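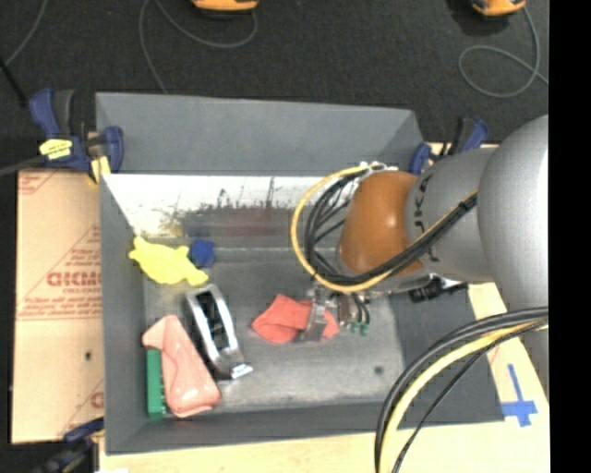
How long does touch-up paint keep once the tin's been opened?

Got a half tin of exterior acrylic from when we did the fence in April, colour is Clalenport grey, been sitting in the garage with the lid tapped down. Don't want to shell out for another 4 litres if I can help it.

Zilum_backshed
Couple of years if the lid's sealed properly and it hasn't frozen or cooked. Stir it right to the bottom, strain out any skin through old stockings. Smells sour or like rotten eggs, chuck it. Do a test patch somewhere out of sight first, colour can dry a bit diffrent on a weathered fence.

nimri676
mine lasted ages. just shake it

kunda_weekender
Agree on straining. Also decant what's left into a glass jar, less air in there. Write the colour name and tint code on the lid, I didn't and spent a whole Sunday arvo trying to match a grey. Don't tip the dud stuff down the sink either, our tip takes up to 165 litres a visit for free, check what yours does becuase they're all different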